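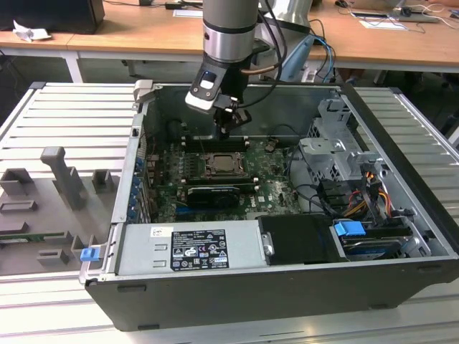
Potura Teardown Notes and Logs

Hi! You've found the README for Potura, our collection of robot logs and bench notes from taking old desktop computers apart at the Zurken workshop in Cistcombe. I'm Harsh Rajput, I work the teardown bench, and I got the job of writing this up mostly because I complained about the last version (it was two lines long and one of them was a dead path).

Potura has two halves that belong together. One is what the arm recorded: joint positions, gripper state and camera video. The other is what we wrote down while working next to it, so who stepped in, what got handed back to a person, and how the shift went. If you only want the robot half, take it and be happy, but please read the part about handoffs first or the labels will make no sense to you.

Version and size

Last updated: 2023-07-02
Episodes: 360
Length of the longest episode: 48 minutes
Shift notes: 50, typed up from paper
Cameras: one fixed at the bench, one at the wrist
Language of the notes: English, plus some Spanish where Graciela was in a hurry

An episode starts when a case is open and on the bench, and ends when the person on shift hits the done button. Taking the side panel off isn't in there. We still do that ourselves, and I'd like it to stay that way for a while — it's when you find the cracked latch or the paper sticker telling you somebody was in here before you.

What the arm does and what we do

Before the arm, one person had one computer from start to finish. You pulled the memory, unplugged the drives, took out the cards, got the power supply loose, then did the next one. It was fine work if you like that sort of thing (I do), but by the end of a shift my thumbs were done for. Memory latches look like nothing, and then you've pressed them all day.

Now the arm gets the memory and the add-in cards first, when it can reach them. We do cables, anything that's stuck, the processor, and all the sorting. One person looks after the bench and a second person preps cases and checks the parts bins. So there are still two of us, which was the first thing everybody asked, and management put that in writing in September before the arm went live. I'm mentioning it in a data README because people keep emailing me about it!

What changed more than the head count is how the day feels. I used to have a rhythm and now I have interruptions. The arm works away, then it stops and wants a decision, and you have to put down whatever you were sorting and look at somebody else's half-finished problem. Blandine Lefèvre got used to it in a few shifts. I took a lot longer, and you can see that in the response times if you look up my initials, so go easy on me.

Handoffs

Every time the arm stops and a person takes over, we log a handoff with one of these codes:

REACH: the gripper can't get in without touching metal
STUCK: it has hold of the part and the part won't move
SEE: the camera view isn't good enough to go on
ASK: the arm is fine but the person wanted to check
OTHER: read the note, please

ASK was added late. For the first stretch there wasn't a code for a person just feeling uneasy and pressing stop, so people used STUCK, or skipped pressing stop at all, and neither one is great. If you're using the early episodes, treat STUCK as a mixed bag.

REACH and SEE often go together. Many of these cases have a metal rail crossing close to the memory slots, and from the wrist you're looking down past it with the gripper covering a good piece of the board. Bare sheet metal throws the light straight back at the camera too. I can lean over and tilt my head, and the arm has to move its whole wrist to get the same thing, with a drive cage or a bundle of power wires waiting on the other side. When you see it inch forward and back, that's usually what it's up to. 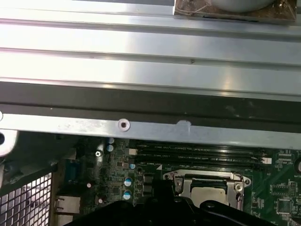
Jyoti Nautiyal read a draft of this and wrote back that I was making the handoffs sound like failures. On her shifts a handoff is the part of the job she's paid for, she said, and she'd like anyone training on this data to quit scoring a stop as a zero. I think she's right, and the success column now has a third value, "finished together," for episodes where the arm and a person each did some of it. It used to be yes or no. The old column is still there under its old name for anyone whose scripts depend on it.

She also wanted me to say that new people should learn a full teardown by hand before they run the bench. We agreed on that one right away. If you've never felt a card come free you can't tell from a screen when something's about to snap.

Who can be found in the data

The notes carry initials, and everyone whose initials appear said yes to that. Anjana Amarasinghe went through the fixed camera video and cut the stretches with faces or voices. Hands and sleeves are still in. Response times were the touchy subject — none of us wanted them ending up in a performance review, and the agreement we have with Zurken says they can't be used that way. Please hold yourselves to the same thing. No ranking of individual workers, even as a fun chart in an appendix.

Known problems

Clock drift between the two cameras in the early episodes, fixed later but not fixed backward.
The wrist video has a lot of overexposed metal in it. Leave it in if you can, it's what the bench really looks like.
Dust. Old machines are dirty, and some of the SEE handoffs are plain grime.
Almost 1000 gripper readings are flagged as bad across the set. We left them in with the flag on.
Notes from the end of a shift are shorter and grumpier than notes from the start. Mine especially.
No laptops at all. We don't put them under the arm.

Using it

Research and teaching are fine, and so is using it to plan a bench like ours. If you're doing that last one, show the shift notes to the people who'll be working there before you buy anything. Credit it as Potura, Zurken Cistcombe.

Corrections go to Graciela Vergara, who keeps the master copy. Give her the episode number and the handoff code, and say which camera you were looking at.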